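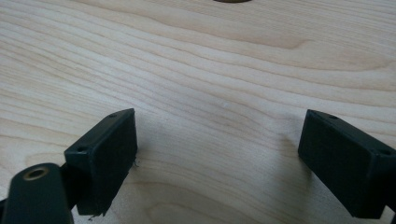
Zollside 日用器物陈列室
图辑:桌面与杯架

首页 > 陈列与收藏 > 图辑 > 桌面与杯架

本图辑收录陈列室二层东侧器物间的木桌,以及桌上使用的杯架和杯子。器物间自开放以来一直以日常饮具的摆放与收纳为主要内容,来访者可在桌前就座,取用器物,并按自己的习惯放回。陈列室不为取放动作规定次序,仅要求使用完毕后保持桌面清洁。

图辑按木面、养护、杯架三部分编排。文字由 Pirjo Nurmi 撰写,Ileana Iordache 校订。有关器物编号、入藏经过及借展记录,请查阅陈列室目录,本页不再重复。

一、木面

器物间的木桌由 Mäkelä 木作坊承制,入室后登记为常设用具,不列入藏品。选定浅色木面,主要出于观看器物的需要:深色的金属丝、带颜色的杯身以及金属杯口,置于浅色底面上轮廓较为清楚,来访者坐在桌前便于辨认。曾有意见提出改用素色桌布,经试用后未予采纳。布面容易在杯底处起皱,架脚移动时亦会带动整块织物,反而妨碍取放。

木纹是来访者提问较多的一项。纹理大体横向展开,宽窄不一,部分位置弯曲起伏,颜色在浅米色与略深的蜜色之间交替。制作方在交付时说明,板面纹理未经染色处理,不同批次之间的差别属于材料本身的特点。陈列室在添置同类用具时,只要求色调相近,不要求纹理一致。

木面保持哑光。亮光涂层在顶灯下会产生反光,金属杯的内壁又会将反光带入视线,长时间观看容易疲劳。交付前,作坊以细砂纸逐级打磨,随后薄施一道木蜡油。3000 目砂纸只用于收尾,日常维护中不建议自行使用。

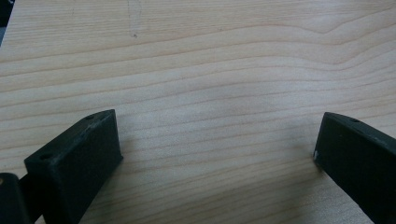

最近更新:十二月 | 维护:Zollside 陈列室图辑组

同一木面的另一处。右上方纹理呈弧形弯转,下半部则较为平直均匀;靠近上方有一道很淡的灰色细痕。

二、养护

木面上的浅痕、细点一经发现即登入用具簿,注明位置和深浅,不一定立即处理。凡不影响放置器物、不刮手、不沾染杯底的痕迹,一般予以保留。Margareta Gavrilă 在编订用具养护办法时写明,供公众使用的家具应当允许留下使用的印记,修整过勤会使木面变薄,边角走形。这一原则沿用至今。

日常清洁由当值人员负责,办法如下。

开放前以干软布沿木纹方向擦拭,去除浮尘和细屑。横向擦拭容易把细屑压入纹理之间,应当避免。

开放期间如有水迹,即时以吸水布按压,不作来回涂抹。水杯、茶杯在桌上停留超过 15 分钟的,请使用者移至杯架或杯垫上。

闭馆后以拧干的湿布擦拭一遍,再以干布收尽水分。室内湿度较高时,可省去湿擦。

不得使用含氨、含漂白成分的清洁剂,不得使用钢丝球或粗面海绵。粘贴物需取下时,先以手温软化,再缓慢揭起,残胶用少量食用油擦去,最后以中性皂液清洁。

木蜡油每 4 个月补涂一次,用量以布面微润为宜。补涂当日器物间停止开放,次日上午恢复。补涂前应将桌上器物全部移出,并在用具簿中逐项记录,以免归位时遗漏。

三、杯架

杯架为金属丝编制,低矮,长方形,平日沿桌面长边横向摆放。架身由 Ineck 五金工场按照陈列室提供的图样制作,图样由 Dale Gauthier 绘制,现存于资料室,可申请调阅。

选用丝架,在于不必移动杯子即可看到杯身。实壁的木盒或藤篮会将杯子遮去大半,来访者须提起杯子方能辨认,增加了磕碰的机会。丝架四面通透,杯身颜色与杯口材质均可直接看到,杯底积水也便于散去。底部则采用实底,以免杯底卡入网格,并可承接少量滴水。
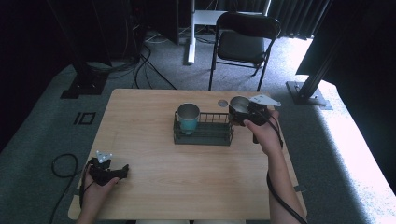
深绿色丝架与杯子:青绿色杯置于架内左端,银色金属杯位于架右侧。器物间木桌。

青绿色杯带有拉丝金属杯口,内壁亦为金属,归入 Mirnar 饮具系列;银色金属杯内壁抛光,属于同一系列中的素面款。两种杯子配合使用,可供来访者比较有色外壁与金属外壁在同一木面上的观感,也便于在收纳时区分归属。

杯子入架时宜直立,杯口向上。金属杯若倒扣,杯口与架底反复接触,边缘易生细痕,杯内潮气也不易散出。放入时先使杯底落稳,再松开杯身,不宜由高处直接放下。取出时垂直提起,待杯底高过架沿后再行平移,可避免杯壁擦过金属丝。

相邻杯子之间应留出空隙,以手指能够自由进出为度。陈列室在试用阶段曾将杯架装满,结果取用中间一只时往往连带碰动两侧。现行做法是每架存放不超过 2 只,其余杯子收入墙边矮柜,按需更换。杯架一端留空时,另一端的杯子无须移至中央,架身重心较低,不致倾斜。

杯架本身每周清洗一次。清洗时先取出全部杯子,以软毛刷蘸温水刷洗金属丝交叉处,冲净后侧立晾干。涂层如有剥落,应停止使用并送工场修补,不得自行涂漆。架底完全干燥之后方可放回木面,否则容易在桌上留下成片的水印。

四、使用与预约

器物间面向个人来访者开放,无须预约。学校、社区团体及研究机构如需集中使用桌面和饮具,请提前与教育事务组联系,由 Ntombi Mtshali 统筹安排时段。团体使用期间,器物间的门保持敞开,其他来访者可在门外观看。

来访者入座前请取下手表、戒指及带有金属扣件的手链,以免划伤木面。背包、外套请存放于入口处,不要置于桌上。儿童应由成人陪同,取放金属杯时注意轻拿轻放。

器物间内允许拍照,不得使用闪光灯。图辑中的图片供浏览和教学使用,转载时请注明出处为“Zollside 日用器物陈列室”,并保留原有图注。如需高清文件,请填写图像使用申请表,写明用途、版面尺寸及发行范围,由资料室审核后答复。

如对本页文字有更正或补充,请致函图辑组,来信请注明图辑名称和所涉段落。

相关图辑
器物间矮柜与抽屉
Mirnar 饮具系列
餐巾、杯垫与托盘

返回图辑目录 | 返回页首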